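Workshop tips: budgeting for a small packing gripper

These notes are for small workshops thinking of putting a robot arm on a packing or sorting bench. Prices change, so treat them as a way of ordering your spending. Baskets are a fair test to plan by, as woven sides are uneven and catch on things.

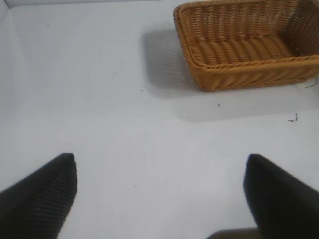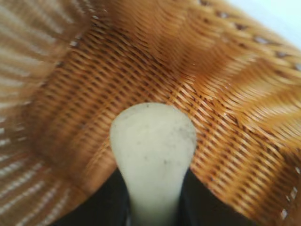 Woven basket, beyond the fingers' reach in the first view and close up in the second, with more of the bench surface showing in the first view.

Start with the fingers

Most first quotes put nearly all the money into the arm and leave the fingers as a single line at the bottom. Ask for that line to be split. You want to know what one replacement finger costs, how long it takes to arrive and whether you can fit it yourself with a hex key. Fedus sells its fingers in pairs only. Duan will sell one at a time, but the postage is dear, so order 4 together.

Allow for two sets. Hard, slim fingers are good for rims and handles. Rounded, softer ones are kinder to cane and wicker, though they mark easily and want wiping down at the end of a shift.

What we set aside

Our own figure for fingers, spare pads and fixings was £622 for the first year, and it held until June. After that we were buying pads we had not planned for. Renato Sarmiento at the Tarnevport workshop keeps 7 spare pads in a labelled tin and reorders when he is down to two. We now do the same.

The bench

Leave money for the surface. A plain, pale, matt top makes dark bits easy to spot and does not throw glare back at the camera. Wicker sheds, so put a soft brush and a hand vacuum on the list as well — they cost little and get used every day.

Side walls are worth having if small items roll. Check the arm's reach into the corners before you fix them down. We had to move one wall and fill the screw holes.

Before you sign

Take your own baskets to the demonstration, including the worst one. Zamley let us do this without fuss. Ask to see an item lifted out from near the side wall, where there is least room for the fingers, and then ask for it again with the basket turned.

Get the service charge in writing, and check whether travel is included. Ours was not.

Prices last checked 11th December.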